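선거가 끝났는데 현수막이 안 내려간다

2025년 7월 16일 수요일

우리 동네 사거리에는 아직도 웃고 있는 사람이 하나 걸려 있다. 지난 보궐선거에 시의원으로 나왔다가 떨어진 분인데, 비를 몇 번 맞더니 왼쪽 끈이 풀려서 이제는 얼굴이 반으로 접혔다. 접힌 채로 "끝까지 책임지겠습니다"라고 하신다. 나는 매일 아침 버스를 기다리며 그 책임의 절반을 올려다본다.

처음에는 그러려니 했다. 낙선 인사라는 것도 있고, 떨어진 사람한테 당장 걷어 가라고 하는 것도 야박하니까. 그런데 옆에 당선 사례 현수막이 붙고, 그 밑에 도로 확장 환영 현수막이 붙고, 또 그 밑에 도로 확장 반대 현수막이 붙으면서 사거리 신호등 기둥이 슬슬 떡꼬치 비슷해졌다. 환영과 반대가 같은 기둥에 같은 매듭으로 묶여 있는 걸 보면 우리 지역 정치도 의외로 협치가 된다 싶다.

결국 지난주에 시청에 전화를 했다. 선거 현수막은 어디서 담당하느냐고 물었더니 도시미관 쪽으로 돌려주었고, 도시미관 쪽에서는 선거 관련이면 다른 데라고 했고, 다른 데에서는 선거가 끝났으면 이제 선거 현수막이 아니라 그냥 현수막이니 도시미관이라고 했다. 논리는 완벽했다. 통화 대기음악을 네 번 들었더니 저녁에 설거지하면서 그걸 흥얼거리고 있더라. 남편이 무슨 노래냐고 묻길래 시청 노래라고 했다.

마지막에 받은 분은 그래도 친절했다. 민원을 서면으로 넣어 주시면 빠르다고 하셔서 온라인 창구에 들어갔는데, 여기가 이번 글의 진짜 주제다. 우리 시는 올봄에 민원 시스템을 새로 깔았다. 이름이 '나라리(Narari)'다. 시 소식지에 따르면 시민이 날아갈 듯 편리하다는 뜻이라고 한다. 알파벳으로도 써 놓은 이유는 모르겠다. 예전 시스템은 이름이 그냥 '민원창구'였는데 글씨가 작고 못생긴 대신 글을 쓰면 글이 올라갔다.

나라리에 민원을 올리려면 먼저 분류를 골라야 한다. 대분류에서 '생활환경'을 고르면 중분류가 나오고, 중분류에서 '광고물'을 고르면 광고주 상호를 적으라고 한다. 필수 항목이다. 낙선한 분의 성함을 상호 칸에 적자니 실례 같아서 '없음'이라고 썼더니 등록되지 않은 업체라고 나왔다. 하는 수 없이 '기타'로 가서 처음부터 다시 썼다. 본문은 100자 이상이어야 한단다. "사거리에 철 지난 현수막이 있으니 떼 주세요"는 한참 모자란다. 그래서 날씨 얘기도 좀 하고, 매듭의 상태에 대해서도 쓰고, 현수막 속 인물의 표정에 대한 감상도 덧붙였다. 담당자가 읽으면서 이 사람은 외로운가 했을 것이다.

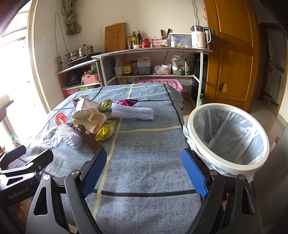
접수번호는 바로 왔다. 처리 상태는 '검토 전 단계'였다. 이틀 뒤에 보니 '검토 준비'로 바뀌어 있었다. 나는 이 두 단계의 차이를 오래 생각해 보았는데, 아마 의자에 앉기 전과 앉은 후가 아닐까 한다.

마침 이번 주에 주민설명회가 있어서 가 봤다. 원래 주제는 도로 확장이었다. 위의 그 환영과 반대 현수막의 도로 말이다. 주민센터 2층 강당이었고 에어컨은 앞줄에만 닿았다. 앞줄에는 당연히 시의원들이 앉았다. 뒷줄 주민들은 자료집으로 부채질을 했는데, 자료집이 제법 두꺼워서 바람이 괜찮았다. 그걸 펴서 읽은 사람은 많지 않았던 것 같다. 나도 부치느라 바빴다.

설명회에는 외국에서 오신 분도 한 분 계셨다. 잉에게르드 셰베리(Ingegerd Sjöberg)라고, 스웨덴에서 지방행정을 연구하다가 우리 시에 한 해 머무는 분이란다. 과장님이 소개하면서 "우리 시의 선진 행정을 배우러 오셨다"고 하셨고, 통역하는 분이 잠깐 망설이다가 뭔가를 짧게 옮겼다. 셰베리 씨는 고개를 끄덕이며 수첩에 적었다. 뭐라고 적었는지 정말 궁금하다.

질의응답 시간에 손을 들었다. 도로와 직접 상관은 없지만 그 도로 사거리의 현수막은 누가 떼느냐고 물었다. 과장님은 좋은 질문이라고 하셨다. 내 경험상 공무원이 좋은 질문이라고 하면 답은 없다. 역시나 관계 부서와 협의해서 검토하겠다고 하셨는데, 앞줄의 시의원 한 분이 갑자기 마이크를 잡더니 이참에 지정 게시대를 새로 설치하자고 하셨다. 예산은 3000만 원쯤이야 추경에서 어떻게 되지 않겠느냐고. 나는 가위 하나를 생각하고 갔는데 구조물이 하나 생길 판이었다. 뒤에서 누가 박수를 쳤다. 졸다가 깬 분이 아니었을까 싶다.

추경은 8월에 다룬다고 한다. 그러니까 게시대가 생기더라도 가을은 되어야 하고, 게시대가 생긴다고 기둥의 현수막이 제 발로 그리 걸어갈 것 같지도 않다. 설명회 끝나고 나눠 준 떡은 맛있었다. 쑥떡이었다. 도로 확장 이야기는 다음 설명회에서 이어서 한단다.

오늘 아침에 나라리에 다시 들어가 봤더니 처리 상태가 '완료'로 되어 있었다. 반가운 마음에 눌러 보니 답변이 한 줄이었다. "귀하의 민원은 도시미관 담당으로 이관되어 종결 처리되었습니다." 그 밑에 만족도 조사가 있고 별점을 매기라고 하는데, 별 하나를 주려면 사유를 또 100자 이상 써야 한다. 별 다섯 개는 사유가 필요 없다. 버스가 오고 있어서 다섯 개를 눌렀다. 이러니 우리 시 민원 만족도가 높은 것이다.

현수막은 여전히 있다. 오늘은 바람이 불어서 접힌 얼굴이 잠깐 펴졌다가 다시 접혔다. 도시미관 담당 쪽에는 내일 다시 전화해 볼 생각이다.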